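Search this site Search Go
Week 5: Pattern repeats in furnishing cloth

These notes go with the March lecture. Bring them to the workshop along with squared paper and a soft pencil.

A repeat is the smallest piece of a design that can be copied edge to edge to fill the whole cloth. Its height and width are given separately on the order sheet. The Hurkby range, which we use for costing, has a repeat 40 cm high.

Straight repeat: each copy sits directly beside the last. Easy to cut and join, but the eye soon picks up rows.

Half-drop: each copy is moved down by half its height. It hides the rows better and wastes more cloth at the seams.

Block designs have no motif as such, only areas of colour and the lines between them. A join in the wrong place shows at once as a line that is too thick or too thin. Mark your cutting line on the grid before you measure anything else.

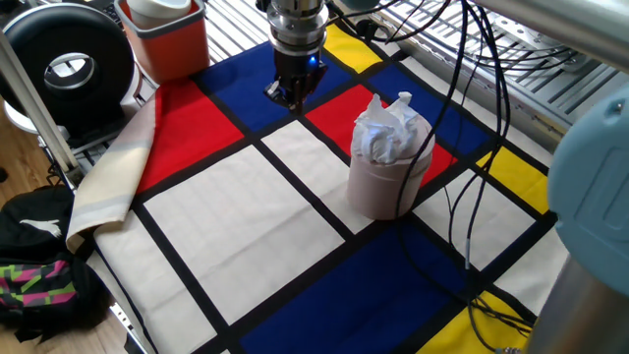
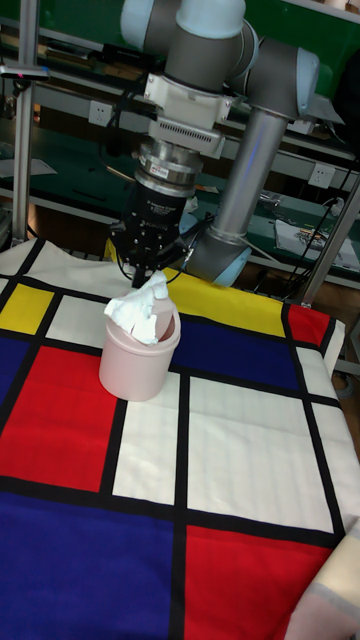

On wastage, Pornex wrote in to say that last year's handout had students rounding down to whole repeats, and that this leaves every drop short. The point is a fair one -- always round up. For a finished drop of 248 cm with a 40 cm repeat you need seven repeats, so cut 280 cm. Hems are extra and must go in before you round.

Bakhtiari rugs are a useful comparison. Many are laid out in garden panels, and the border holds the panels together. Look at how the corners are handled. We come back to this in the session on borders.

For the workshop
Draw one block repeat using no more than five colours. Trace it four times as a straight repeat, then four times as a half-drop. Write down which joins fail and why.

Sample books are in room 769. The Totari book is for use in the room only.

Contact the textiles office | Copyright Department of Textiles | Back to top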